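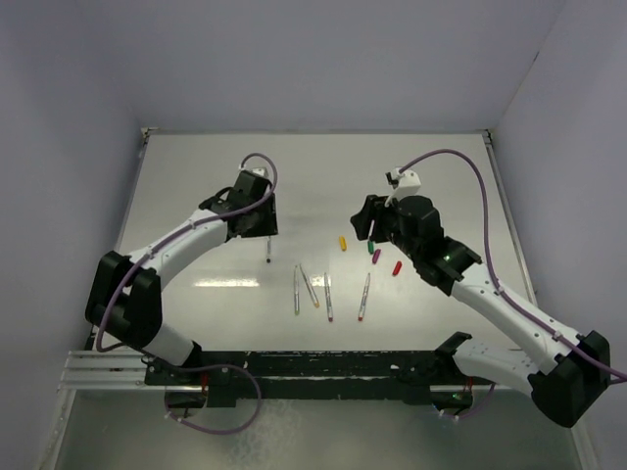
How to Sort, Cap and Save a Big Pile of Markers

1/28/21

Every house I have ever lived in has had a marker drawer. Ours was a cookie tin first, then a shoebox, and then, when the shoebox gave up, it really was a drawer, the wide one under the phone, which I could only open by wiggling it and pushing down on the contents with a ruler. Last week I finally emptied the whole thing out and counted (yes, I counted, it was snowing!) and there were 165 markers in there, plus a heap of loose caps that belonged to goodness knows what.

If you have a drawer like that, I hope this helps. It took me one long afternoon and two cups of tea, and it would have gone faster if I hadn't stopped to draw so many little test flowers.

What you'll need

A clear table with a smooth top that wipes clean
A stack of scrap paper, the plainer the better
Paper towels
A small cup of water
A small cup of rubbing alcohol, kept well away from the kids
A few jars or boxes for sorting
A bag for the ones that are past saving

Step 1: Clear the table completely

I know, I know. But markers roll, and they will roll straight under the mail or into the fruit bowl if you let them. Wipe the table down first so you aren't picking crumbs out of the tips later on. If you'll be using permanent markers, put down an old plastic placemat too.

Step 2: Work in small batches

My first mistake was dumping everything out at once and pulling off all the caps. Please don't do that. A marker starts drying the minute it's open, and with a big pile you'll still be hunting for caps when the first ones are fading. Take a small handful, uncap those, lay each cap down next to its own marker, and finish the handful before you reach for more. Four or five at a time is plenty, and if you have little helpers, give each of them their own handful and their own corner of the table.

Step 3: Test each one

Draw a line as long as your hand, then a small filled-in square. The line tells you if there's any ink at all, and the square tells you if it will last through a coloring page. I sort into three spots: good, faint, and gone. Try not to be sentimental. I kept a dead turquoise for years because I liked it so much.

Step 4: Try to bring back the faint ones

For washable markers, dip just the tip in water for a few seconds, blot it on a paper towel, put the cap on and lay it flat overnight. For permanent markers, do the same thing with rubbing alcohol, with a window open. A quick dip is all you want, as a long soak only thins out whatever color is left.

This won't work on every marker. Of the 70 faint ones I tried, a good many came back bright enough for the kids' table, and a few came back so well that I went and fetched my sister-in-law's boy to show him. The rest went pale again within a day or two, and those I let go.

Step 5: Match the caps

Caps that look alike don't always fit alike, so press each one on and listen for the click. If it slides off when you give the marker a gentle shake, keep looking. When you're down to caps with no markers and markers with no caps, try them across brands, even if the colors don't match. A green cap on a brown marker looks silly, but it keeps the ink in, and you can wrap a bit of colored tape around the barrel so everyone knows what's inside. I had 13 caps left over at the end and saved the biggest ones for spares.

Step 6: Put them away lying down

Double-ended markers especially like to lie flat, so the ink stays even on both sides. Regular ones can stand in a jar, tips down, if you're short on room, but check the caps every so often. I use a shallow box divided with strips of cereal carton, warm colors on one side and cool colors on the other, with black, brown and gray in the middle. My friend Nga Kim keeps hers by type instead, washable in front and permanent up high, and with toddlers around I think she has the better plan.

Keeping it that way

We do a quick check in August, before the school supplies come home, so I know what we really need to buy. Between times, the house rule is that you put the cap back on before you pick up the next color, and you listen for that click. My youngest loves being in charge of the click.

Next I'm tackling the crayons, which live in a bucket on the porch and have melted together at the bottom.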